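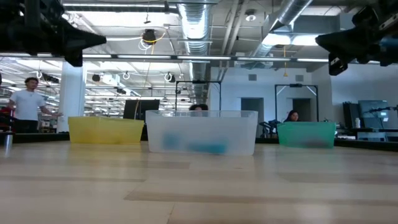

Why bother with three bins when one would do for practice? With one bin the arms only ever learn a single reach, and we want the policy to pick between targets, so the choosing has to be in the demos from day one.

Thu 18 May
Bench notes, bin sorting, Rultthorpe

Carrying on from the last entry. Task is still the Hamdy sort: small items out of the clear bin, into yellow or green. Yellow left, clear middle, green right. Not changing the layout again until this set is finished, however tempting.

Morning. Leader arms homed first go, for once. Left follower had a small offset at the wrist, jaw closing a hair before the leader did. Re-zeroed, went away. Came back after the first break. Re-zeroed again and wrote the value on the tape this time. If it drifts tomorrow the coupling wants looking at, I'm not going to keep chasing it in software.

Target for the set is 400 demos. Yesterday's lot are in but not all of them will survive the check. Total across all the sorting tasks now stands at 3,112, counting the old ones from before the jaw change, which I'm still in two minds about. The fingers were shorter then. Same motion on paper, different approach angle in practice. Keep them in a seperate folder and train with and without, then argue about it.

How I've been doing the pick, for whoever takes the next shift:

Come in high over the clear bin, stop, then straight down. Don't swoop. A swoop looks lovely and saves maybe a second, but every operator swoops differently and the policy ends up averaging them into the rim. Had exactly that on the last checkpoint — hovered, dithered, clouted the lip, hovered again.

Left arm does anything bound for yellow. Right arm does green. No handovers in this set. If an item is lying on the wrong side of the clear bin, reach across for it with the proper arm and park the other one well up and out. Slow, but it's consistent.

Pause before letting go. Half a beat over the target bin, then open. I know it feels daft with the pedals under your feet and a long list to get through. The gripper state is much easier to learn when the arm has stopped moving.

Open the jaws fully on release. Two of this morning's were half opens, item hung on a fingertip and I shook it off. Binned both. Shaking is not a skill we want it to have.

Green bin is the awkward one, narrower mouth. Found it better to rotate the wrist before travelling over, not once you're there. Tried both ways for a bit and the late rotation gave a lot of little corrections at the end which all get recorded as if you meant them.

Length. Aim for under 45 seconds a demo. Anything over, look at why. Usually it's a missed grasp and a second go. One retry is fine and I'd like some of those kept, it needs to see recovery. Two retries, stop, discard, reset by hand.

Soft items worse than hard ones. Leader gives you no feel for the squeeze so you're going on sight, and the clear bin wall is cloudy enough that you can't judge depth through it. Use the over-the-top view on the monitor. I kept looking through the plastic out of habit and coming down short.

Lunch. Bavedari rang about the spare fingertips, now end of May. We have one pair left. The right outer pad is wearing at the corner, so go easy on the bin floor please.

Afternoon. Redid the reset procedure as it was getting sloppy. I noticed I'd been dropping things back in more or less the same spot each time, and the replays showed it, nearly every first reach going to the same place. New rule: tip the lot back in, give the bin a shake, leave whatever lands. No tidying. If something stands up on end against the wall, so be it, pick it like that.

Also nudge the bins between batches. Only a finger width or so either way, and keep the order. Last model fell over as soon as the yellow one moved, it had basically learned the coordinates. Marks are off the table so there's nothing to line up with.

Ran the overnight checkpoint for a quick look, nine trials, mixed items. Yellow good. Green, it picks the item and then sits above the bin as though waiting for permission. My guess is the release pause is too long in some of yesterdays demos, so it's learned to wait and not what it's waiting for. Half a beat means half a beat! Have trimmed the worst offenders and will retrain tonight on what's left.

One odd fault about four o'clock. Right follower lagged behind the leader for a few seconds, then caught up in a jump. Nothing in the bin at the time, luckily. Log shows a gap in the messages, both arms, but only the right one was moving so only that one showed it. Swapped the network cable for the Sindutex one and it hasn't done it since, which proves very little. Threw away the demo and the one before it.

If it does it to you: foot off the pedal, hands still, wait for the follower to settle. Don't try to bring the leader back to meet it, you'll be chasing an old position.

Shoulders ache. Chair is too low for the leader arms, elbows end up above the desk height and by the third batch I was resting on the edge and dragging the left arm about. You can see it in the traces, a sort of sag during the travel. Chair up a notch, and swap operators sooner. Would rather have fewer clean ones.

To do
— check left wrist offset first thing, compare with value on tape
— go through flagged demos, keep single retries
— retrain without the trimmed ones, same seed
— green bin only batch, early wrist rotation
— label old finger folder properly
— try a batch with the yellow and green items starting heaped together, see if it still picks the right arm

Haven't decided what to do about the case where there's nothing left to pick. At the moment we just stop recording on an empty bin so it has never seen one, and on the trial runs it keeps going down and grabbing at the floor of the thing. Probably want some demos where both arms go back to home and stay put. How many, no idea yet. Start with a handful at the end of each batch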